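Potwood Prisoners' Rights Group
Minutes of general meeting, 24 August 2020
Chair and minutes: Naledi Steyn
Present: 11 members. Apologies: 6.

1. Previous minutes
Accepted, with one correction. The April minutes said the department had "agreed" to publish its segregation figures. It had agreed to consider it, and the wording has been changed.

2. Utus inquiry
The reply to our submission came to two paragraphs and answered neither of our questions. We asked how many people at Utus are held on protest-related charges, and how many of them were refused bail. The letter says the centre "does not categorise persons in this manner". The chair noted that somebody categorised them well enough to put them all in one wing. A second letter will go out asking for the bail figures alone.
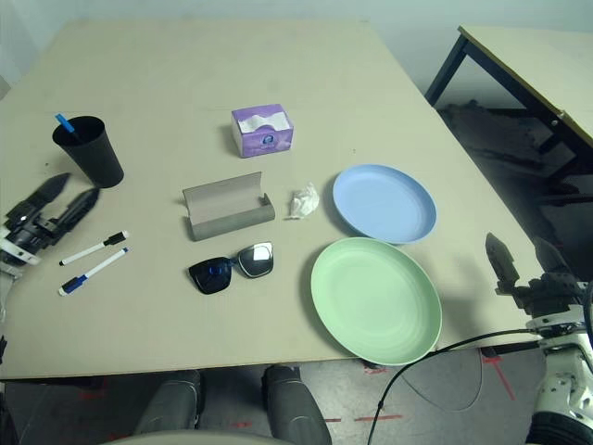
Markers and cup with pen on the table.

3. Dondholm petition
The organisers claim strong support. The sheets we have been shown carry 100 signatures, several in the same handwriting. Members doubted that the minister would read it at any length. It was moved that we not put our name to the petition until the sheets have been checked. Carried, two against.

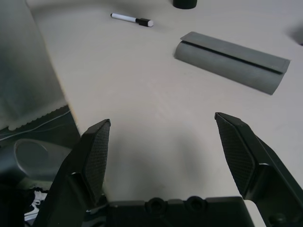

The Babić appeal was discussed at length. The lawyers want us to call him a political prisoner in our next release. Some members thought the term fair, given that the trespass charge was laid only after his speech. Others pointed out that we have not seen the full charge sheet and have been caught out before. The two pages of summary from his lawyers don't settle the point either. Left over until the transcript arrives.

4. Money
Printing cost $15 more than quoted. No explanation from the printer. The chair will ask, without much hope.

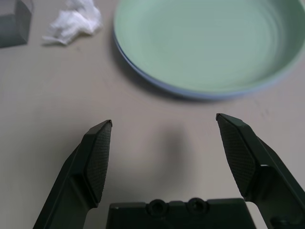 Tabletop from above.

5. Other business
A request to share a stall with the Dondholm organisers was declined for now, pending item 3. The visitor transport list is out of date and needs new phone numbers.

Action: N. Steyn to write to Utus and the printer.

Meeting closed. Next date to be advised.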